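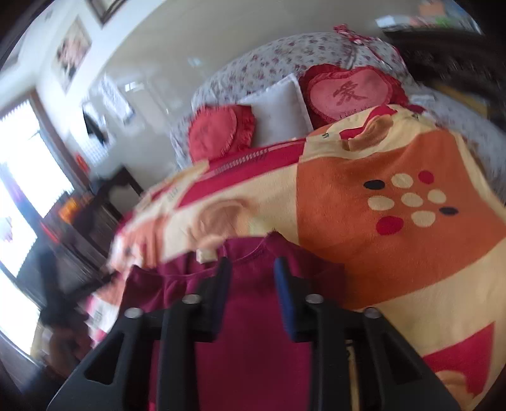
6. First grips on cloth

By now your Zamarlow hand gripper should be bolted up and moving freely, so let's try it on something soft. Choose an old garment with a collar, and spread it over a bed if you haven't a big enough bench. The cloth just below the stitched neck seam, held between the fingers, makes a lovely first grip – there's a bit more slack to bite on than in taut cloth.

6.1 Lay the garment out loosely and bring both fingers down until they press on the cloth.
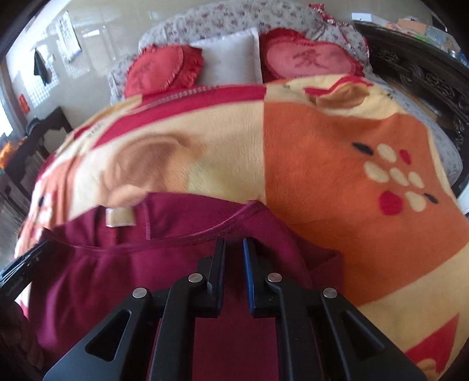
Fig. 14. Fingers down on the cloth, nearly touching.

6.2 Close slowly, and stop as soon as a fold rises into the gap. 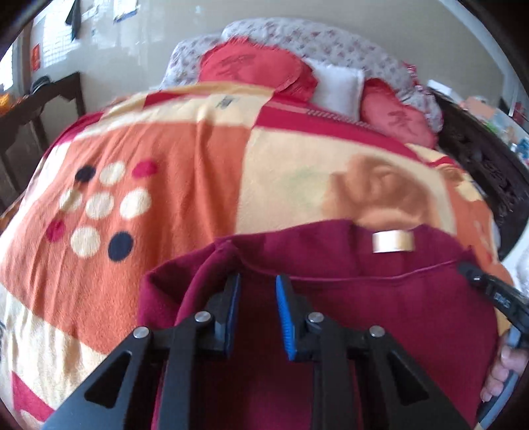

Fig. 15. A fold pinched up between the ribbed pads.

Caution: keep your other hand well clear of the linkage arms while they move.

6.3 Open fully, shift along a little and go again. We like 18 grips before touching any of the screws, though do stop sooner if something rubs.

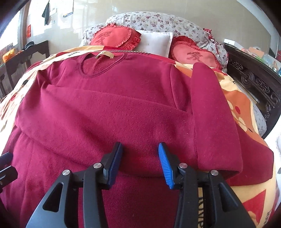 Fig. 16. Pads apart over the sweatshirt, neckline at the far end.

Note: if the pads slip on fleece, wipe them with a barely damp rag and go back to step 6.1.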